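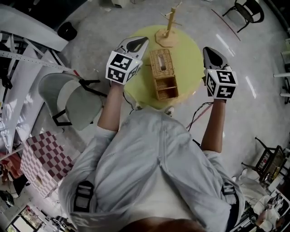
Wicker, wood, small spaces

Quick one because I have to be out the door by 10 and the laundry is still in the machine.

So. Coffee corner. We have been in the Wadbridge place since November and it still has no coffee corner, just a kettle on top of the microwave and mugs stacked in the cupboard where you have to take out three to get the one you want. Which is always the bottom one. Always.

Plan is simple. The mug tree, the wicker tissue box, and one round table to put them on. The mug tree is the light wood one, octagonal base, short pegs. I like the base. Most of the round ones I looked at felt skimpy and I wanted something with corners to it, don't ask me why.

The tissue box I am weirdly happy about. Slot on top for the tissues, fine, normal, but there's a little drawer kind of compartment at the end too. Tea bags? Sugar packets? The spare key? Right now I'm leaning tea bags. The Gomska shop had a plain one with no drawer for less and I nearly bought it and I am so glad I didn't.

The table is the light green. I went back and forth on the green for weeks. White shows every coffee ring, black shows every crumb, green seems to forgive alot. My measurments say 91 cm of wall between the door and the radiator, so it fits if I don't get greedy and push a second chair in there. The gray-green chair can stay, it nearly matches and I'm calling that a choice.

Things still to sort:

Felt pads for under the mug tree. Vaněk has sheets of them by the register, about 100 dots to a sheet, will last me till I die.

A tray? Maybe no tray. Trays collect mail.

Where the checkered box goes. Maroon and white, I love it, it goes with nothing.

Hanging the framed picture. It has been at floor level way too long. Needs a proper hook and I only have the sticky kind.

Mugs: keeping the blue Merard ones and the chipped one. Everything else goes in the donation bag Wednesday. Or I say that and then put them back in the cupboard, we'll see.

More when the hook is up. Washer just beeped, gotta run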